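TRENAVIER FACILITIES – WORK AREA SAFETY INSPECTION
Checklist with inspector's comments

Site: Vudamcombe building, ground floor, Room 5
Inspector: Hannelore Ehlers
Accompanied by: Deming Guo (area lead)
Date of inspection: Saturday, June 27, 2026
Checklist revision: Pawlak 756

Ratings used: S = satisfactory. C = satisfactory with comment. A = action required. N/A = does not apply to this area.

Section 1. Floors and walkways

1.1 Floor covering sound, no lifting edges or holes: S
1.2 Walkways kept at the posted width: S
Comment: The painted line by the entrance is worn. Repainting is already on the building schedule for July and no separate request is needed.
1.3 No cords or cables lying across the floor where people walk: A
Comment: A blue cable runs over the green floor to a small black adapter box, which also sits directly on the floor. Reroute along the wall or fit a low-profile cover. The adapter is to be raised off the floor and fixed. The same item was raised at the previous inspection under reference 625 and closed without a note of what was done. Please record the remedy this time.
1.4 Spills and residue: S
1.5 Mats flat and in good condition: N/A

Section 2. Tables and work surfaces

2.1 Table stable, does not rock under hand pressure: S
2.2 Corners and edges free of chips and sharp points: S
Comment: The white table has rounded corners all round and no damage was found by touch.
2.3 Surface free of items not in use: C
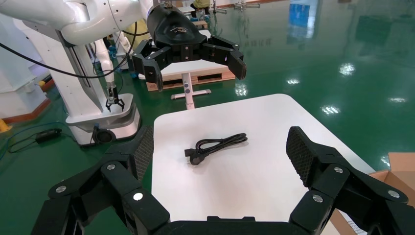 Item 2.3. Coiled black cable on the white table, plug at the side of the coil.

Comment: The cable was loosely looped. Under the area rules a lead that is not connected goes back to the labeled hooks, and tables are not used for storage, even for short periods. Mr. Guo was informed on the spot. Rated C in view of the tidy condition of the lead; a second finding of the same kind will be rated A.
2.4 Surface clean and free of adhesive residue: S
2.5 Load limit posted: A
Comment: No label could be found. The manufacturer's sheet (Bolance) gives a limit of 40 kg for this table. A printed label is to be applied where it can be read from the standing position.

Section 3. Leads, plugs and adapters

3.1 Outer covering of leads intact: S
3.2 Plugs undamaged, no bent or loose contacts: S
3.3 Test tags present and in date: C
Comment: Tags were present on all leads examined, but two were too faded to read. Hüsnü Sezer will reissue them. Leads without a readable tag are to be kept out of use until then.
3.4 Hanging cables secured and clear of heads and hands: C
Comment: Cables that must move with the equipment may hang in a loose curve. They should not be able to reach the table top or catch on a sleeve. Slack is acceptable at present – check again whenever the layout changes.
3.5 Power strips not connected one to another: S

Section 4. Materials and storage

4.1 Boxes and packaging kept out of the work area: A
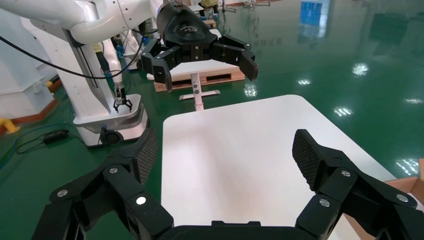
Cardboard is permitted in the room only on the day of delivery and is not to stand beside a work table. Flatten and remove to the recycling point at the loading door. Pallets should be returned to the goods area once unloaded, and panels or boards resting on a pallet are to be laid flat and kept fully within its edges. If a pallet must stay overnight, its position is to be agreed with the area lead and entered in the room log.

4.2 Stands and posts upright, feet flat on the floor: S
4.3 Nothing stored on top of cabinets: S
4.4 Access to cabinets and equipment housings unobstructed: S

Section 5. Emergency provisions

5.1 Exit door opens freely from inside: S
5.2 Extinguisher in place, seal intact, inspection card signed: S
5.3 First aid box stocked: C
Comment: Contents complete except for adhesive dressings in the small size. Evangelia Xenos has a supply in the office.
5.4 Emergency telephone numbers displayed: A
Comment: The sheet still names the former site contact. Replace with the current version, which names Pantelis Galanis.
5.5 Emergency stop controls reachable and not covered: S

Section 6. Actions and responsible persons

1.3 Floor cable and adapter – D. Guo
2.5 Load limit label – D. Guo
3.3 Faded test tags – H. Sezer
4.1 Cardboard and pallet – D. Guo
5.3 Dressings – E. Xenos
5.4 Telephone sheet – P. Galanis

Items rated A are to be completed within 5 working days and reported in writing to the inspector. Items rated C will be looked at again during the July round. The area may remain in use while the actions are carried out, provided that the floor cable in 1.3 is marked with hazard tape until it has been moved.

Signed: H. Ehlers
Received for the area: D. Guo
Copy to: P. Galanis, room file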